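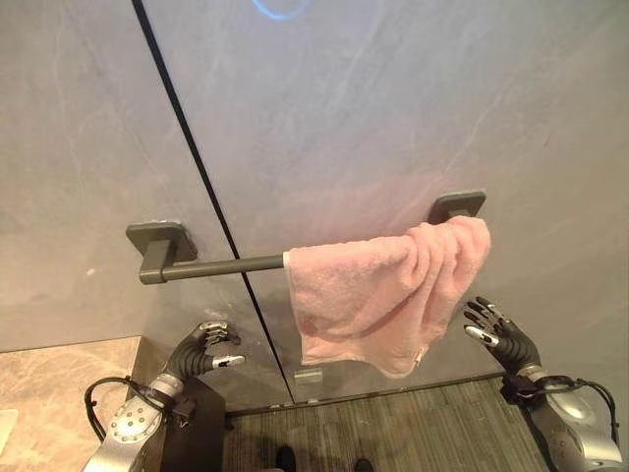 Keeping a Shared Bathroom in Order: a Household Studies Project Report

By Tülin Tuncer

When our tutor asked us to choose one small corner of daily life and look at it properly, most of my group went straight for the kitchen. I chose the bathroom, mainly because I have lived in shared houses ever since I came to Jultivbridge and I have had more arguments over towels than over money, rent or washing-up put together. I wanted to find out what makes a bathroom easy to keep tidy when several people use it, and whether a few small habits would do more good than a big clean at the weekend.

The towel rail

I started with the rail, as it was the thing I already had opinions on. My own way has always been to throw a towel over the bar and walk off, and I dare say most people do the same. A towel left like that bunches up at one end, and the folds stay damp long after the flat part has dried. Terry cloth is especially bad for this, lovely as it is to use, with all those little loops holding on to the water.

For the project I made myself fold each towel lengthways, lay it over the rail and pull the two ends level. It takes a moment and it feels fussy for the first few days (my housemates certainly thought so!), but by the second week in October I was doing it half asleep. The wall behind the rail also needs a wipe now and then. Shiny panels show every splash, and the seams between them collect a surprising amount of fluff, so I went down those with a soft cloth wrapped round one finger.

The basin and the things around it

The basin was a longer business. I had planned to clear everything off the counter and be very strict about it, but a bare counter only lasts until somebody needs to put a toothbrush down. 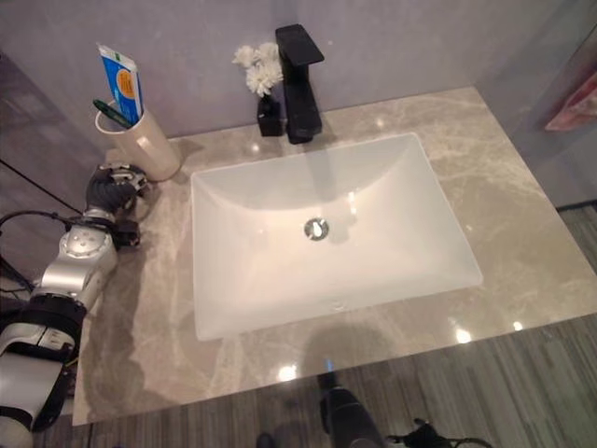
I settled on letting two things live beside the tap, a cup for the brushes and toothpaste and one small vase of flowers, and finding a home in the cupboard for the rest. I was told the flowers were silly. I kept them anyway, and I do believe people were more careful around them, though I can't prove it.

Marble wants gentle treatment, so I used warm water with a drop of washing-up liquid and left the vinegar in the kitchen. A black tap is very handsome but it shows dried water marks, and drying it last thing at night made more difference than any amount of scrubbing on a Tuesday morning.

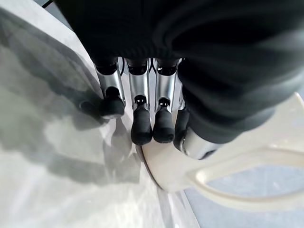 Small plastic bits and pieces were my last job, and the one I put off longest. Lids, caps and little holders all have a rim somewhere that traps soapy water. I washed them in a bowl, stood them upside down on a folded cloth and put them back once they were dry underneath as well as on top.

What I would change

I would keep a proper diary from the first day, as my early notes were mostly grumbles. I would also ask my housemates what bothered them before deciding for myself, and I'd like to try the same routine in a bathroom with no window.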